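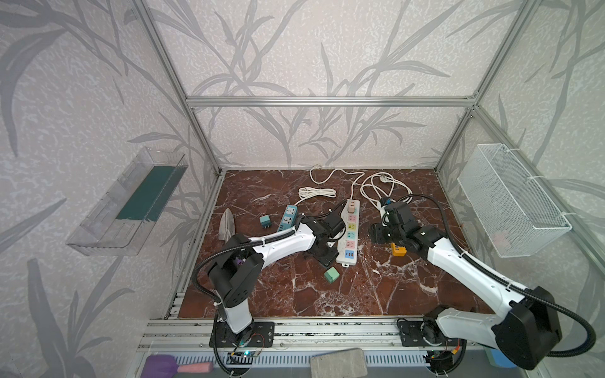 Power strips, plugs and cables, all out on the marble top

Subject: Re: [Hotley list] Sorting out extension leads

Hello all,

Picking up on this from earlier in the thread:

> We've got a drawer of leads that won't shut any more. Does
> anyone have a system? I bought 200 cable ties in February and
> I've used six of them. Also, is it OK to leave chargers
> plugged into a strip when you put it away?

I don't know about a system, but I do have a method, and it starts with getting the whole lot out where you can see it. I can't do this from inside a drawer, I just end up pulling one plug and getting a fistful of knots. Strips first, then long cords, then all the odds and ends.

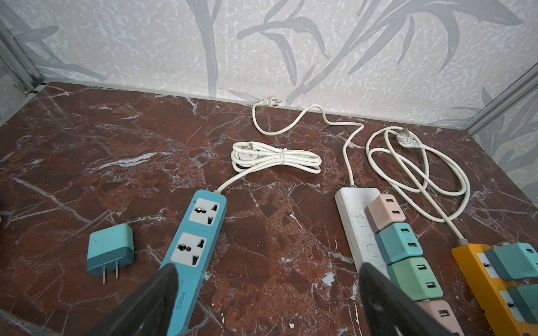 Blue strip in the middle, teal USB charger on its own to the left

Long white cords are my real enemy, they all look the same! I've started putting a paper label at the plug end of each one, with the length in cm. My longest is 215 and I'd been using it for a lamp that stands 38 cm from the socket — silly, but it was the one on top.

As for the chargers, I take mine off the strip before it goes away. They get knocked otherwise, and the strip never lies flat with a row of them on it. The little cube ones go in a Rendo tub (the shallow one, the deep one is hopeless) and the strips go side by side in a box 54 cm long. Grikov do one with a lid that clips, if you want to stack them.

On ties, I'd keep your plastic ones for things that never move, behind the telly and so on. For anything you use every week the Tapia hook-and-loop sort is much kinder, and you can undo it with one hand. Coil loosely, don't wrap the cord round the strip, and have a quick look at the plug for cracks while you're there.

Does anyone want two spare short leads? I can bring them along next time.

Cheers from the top of the hill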